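Charbonneau Test Tube Rack, Orange
Sold by Eltstead Lab Supply
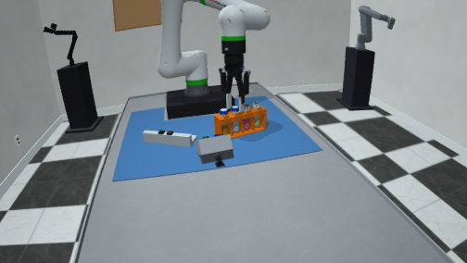 Overview

The Charbonneau is a bench rack for standard test tubes. It is used in teaching labs, water testing rooms and small clinics. The bright color makes it easy to find on a crowded bench and helps keep one group's samples apart from another's.

Ordering

Racks are sold singly or by the case. A full pallet holds 1,152 racks. Orders of 500 or more ship freight and need a loading dock or a liftgate request at checkout. Smaller orders leave our warehouse within two business days.

Tubes, caps and labels are sold separately. See the Hunudus range for glass tubes and the Akitz range for plastic.

Care

Wash by hand with warm water and a mild detergent. Rinse well and air dry upside down. Do not use acetone or put the rack near an open flame. Replace any rack that no longer sits level.

Returns

Unused racks can be returned within 7 weeks of delivery. Include the packing slip. We can't take back racks that have held biological or chemical samples.

Stock note

The February price list no longer applies. Prices shown in the cart are current as of 2023-06-03.

Related items
Hunudus tube brush
Akitz screw caps, bag
Eltstead drying tray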